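Ullik Bottle Reorientation Set: Data Card

Version 2, released 2019-04-30
Maintained by the Manipulation Group, Liltdale Institute
Contact: Dilek Sezer, data steward

Summary

The Ullik set records attempts by a robotic arm to pick up plastic bottles from a wooden table and to place them upright. It was collected to study regrasping, meaning the choice of a second grip when the first one does not allow the bottle to be stood on its base. The set holds 432 episodes. Of these, 113 contain at least one regrasp.

Task definition

An episode begins with one bottle on the table and the gripper open above it. The arm closes two fingers on the bottle, lifts it, turns it, and sets it down. An episode is counted as a success when the bottle remains standing after the fingers have opened and the arm has withdrawn. Contact between a finger and the bottle before the grip closes is permitted and is marked in the contact field.
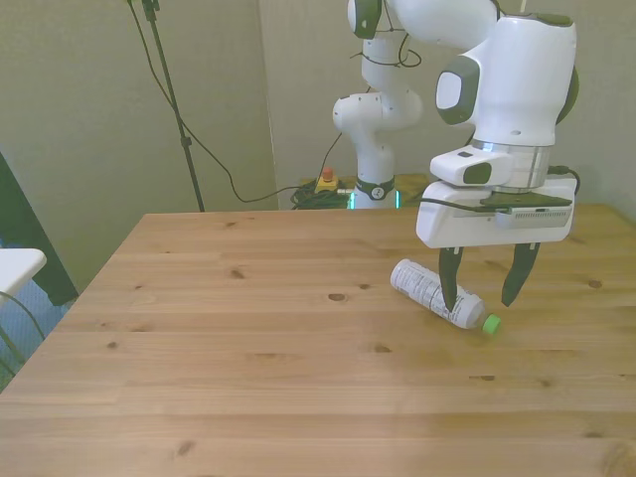 Starting angles were drawn at random before each episode and entered by the operator. Bottles that rolled out of reach before the first grip were returned to the table by hand, and the episode was restarted under the same number. Restarts are listed in restarts.csv.

Contents

episodes/ – one folder per episode, with joint positions, gripper opening and color video
labels.csv – outcome, number of grips and contact field
splits/ – training and test lists used in the report
restarts.csv – episode number and operator initials

Method evaluated

The baseline planner, Malý, selects a grip from the bottle's outline alone. The second planner, Vinley, also scores each grip by whether the wrist can reach an upright release from it. Both planners were run on the same 40 test episodes, with identical starting angles. Vinley needed fewer regrasps. Most of its remaining failures occurred at release, when one finger left the bottle before the other and tipped it.
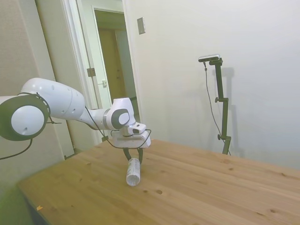 Release height is therefore stored as a separate value in version 2. In version 1 it had to be worked out from the joint positions, and small errors in table height made the result unreliable. Users comparing the two versions should recompute any figure that depends on release height.

Known limits

All episodes were collected at one table. Results may not carry over to other surfaces, in particular to smooth or soft ones. Bottle weight was not measured. Outcome labels were assigned by Erhan Karabulut and checked by Sevim Soylu; cases on which they differed were settled by Elias Issa and carry the flag "reviewed".

Terms of use

The set may be used for research and teaching. Redistribution requires written permission from the group. Corrections to labels should be sent to the data steward with the episode number and the field concerned.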